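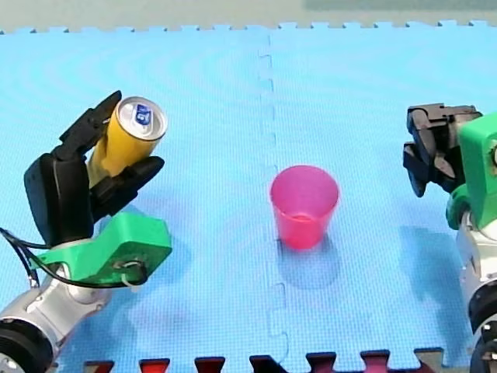 A pink cup on a light blue foam mat, with a yellow can held above.

Pirkevholm service desk forum opens its call for speakers, at a price

The organisers of the Pirkevholm Customer Service Forum have opened their call for speakers, promising "honest stories from the front line". Anyone hoping to tell one should read the terms first.

The two-day event, run by the training firm Isex, wants talks on complaint handling, call waiting times and staff turnover. Proposals are due by the end of July 2019. Chosen speakers get a free pass for the day of their own talk. A pass for the other day costs them £24, and travel and hotel bills are theirs to pay.

Isex says it received 3767 ticket enquiries after the last forum. It would not say how many of those became paid tickets, and an enquiry costs nothing to make.

Soudabeh Salehi, programme manager at Isex, defended the arrangement. "Speakers get a platform in front of people who run large support teams," she said. "Most of them see the value in that."

Alistair MacLeish, who spoke last time about moving a housing association's help desk to evening hours, is less sure. "I had nine people in the room and two of them were from the sponsor," he said. "The coffee was good."

That sponsor, the call software seller Štěpánek, is back this year and has been given the opening slot on both mornings. The call for speakers says sales pitches will be turned down. Salehi said the opening slots were "partner sessions" and so fell outside the rule.

The forum has also changed venue. It was held in Jetosholm until this year, in a hall with room for 2000, though the upper level was closed off last time. Isex describes the new, smaller hall as "more intimate".

Proposals of up to one page should be sent through the forum's website. Reviewers' names have not been published, and those turned down will not be given reasons.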